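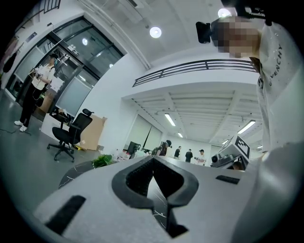 ok so I went back to judo in August after a very long gap and a few people asked how it's going, so, thread

the club is Kondano, upstairs over the tire place on Naidoo. I trained there as a teenager. same green mats, same smell, same window that only opens if you hit it in the right corner

1/ falling. the whole first week was falling. Back, side, other side, forward roll. I figured my body would remember and it did on the left! on the right I went down like a dropped suitcase, every time

2/ Marthinus Baloyi teaches the evening group and he had me do ten on each side before he'd let me grip up with anyone. Then ten more because I was holding my breath. I didn't even know I was doing it

3/ my gi from back then does not close. Like, not close to closing. So I bought a Kikitz single weave, which is fine, a bit stiff in the collar, but it shrank in the sleeves more than I wanted. Wash it cold. I'm begging you

4/ someone's going to ask about belts so: I kept my old orange one. Marthinus said wear what you earned and we'll see. I wore white for two weeks anyway because I felt silly, and then Ayanda told me to quit being dramatic

5/ Ayanda Du Plessis is my regular partner now. She's a good bit lighter than me and throws me whenever she feels like it, mostly with a foot sweep I can see coming and still can't do a thing about. I step, my foot's gone, I'm looking at the ceiling

6/ grips are the part that hurts. My fingers were so sore the first month I had trouble with jar lids. Tape helps some. Taping too tight makes it worse (ask me how I know)

7/ cardio: terrible. I'd been jogging and thought that would count for something. Two minutes of randori and I was bent over with my hands on my knees, waving at people to go around me

8/ current project is uchikomi, just entries, no throw. I want 1,000 on my right side before the Futano open mat. I'm keeping a tally on the back of an envelope and I'm at about 600 if I'm being generous with the ugly ones

9/ not competing, before my brother asks. Maybe the novice bracket next year. MAYBE

10/ if you used to train and you've been thinking about it, evening class starts at 6:30, get there early for the mat sweeping, bring flip-flops for the stairs. and cut your toenails please

oh and knee update for those who asked, it's fine, it clicks, it always clicked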